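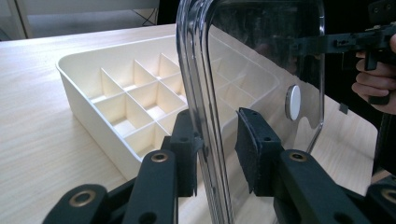
Workshop notebook, Textile Conservation Room, Pillai Building
Entry for March, morning session opened 9.10
Kept by Gregor Pollock

1. Purpose of the entry

To record the state of the button and fastening collection received from the Grudau bequest, and the method agreed for sorting, cleaning and storing it. Colleagues taking over the bench should read section 4 before handling any of the metal items.

2. Condition on receipt

The bequest arrived in 44 paper packets, most of them labelled in pencil by the donor's family. The packets had been kept in an attic for a long period and the paper is brittle along the folds. Several labels refer to garments which did not come to us, among them a riding coat and a christening gown. These labels are to be kept with their contents in all cases, even where the reference is of no present use to the catalogue.

Contents are mixed. Glass, horn, shell, cloth-covered and pressed metal buttons were found together in the same packet more often than not. The cloth-covered buttons have suffered most. On a number of them the linen has worn through at the rim and the ring beneath has rusted into the thread.

3. Sorting

Sorting is by material first and by packet second. The packet number is written on a slip of acid-free card and travels with the button at every stage. Where a single packet has been divided between materials, a slip is made out for each part and the division noted in the register.

Small divided trays are suitable for the sorting stage only. They are not to be used for storage, as the compartments are open and the contents can migrate if the tray is knocked. Shell and horn should not share a compartment.

The horn group has proved harder to identify than expected. Pressed horn and early moulded plastics are much alike when dirty. The warm-pin test is not permitted on this collection. Identification is to be made under the low-power microscope, and doubtful pieces are to be entered as "horn or similar" until Dinska can look at them.

4. Metal items

Gloves are to be worn. 23 of the pressed metal buttons show green corrosion at the shank, and this has passed to the packet paper. They have been separated and placed in a sealed box with silica gel. The gel was changed at 11.30 and should be looked at again when the box is next opened.

No polish of any kind is to be applied. Loose deposits may be lifted with a soft brush, working away from the shank. On the first trial the brush picked up a trace of old gilding along with the dirt, and the work was stopped. I have left that button, packet 6, on its own card for discussion.

5. Cleaning trial, glass buttons

Three glass buttons were cleaned with a cotton swab barely dampened with deionised water, then dried at once with a second swab. Two came up well. The third has a painted surface which had not been noted at sorting, and a faint blue mark was left on the swab. Painted glass is now to be treated as a separate group and kept dry.

6. Outstanding

The Dranow order for storage boxes has been confirmed but no delivery date given.
Register pages for the cloth-covered group remain to be copied fair.
The lamp on the microscope flickers when first switched on and has been reported.
Packet 3 has no label and its contents match nothing else in the bequest. Retain as found.

Bench cleared and cupboard locked at 4.45. G.P.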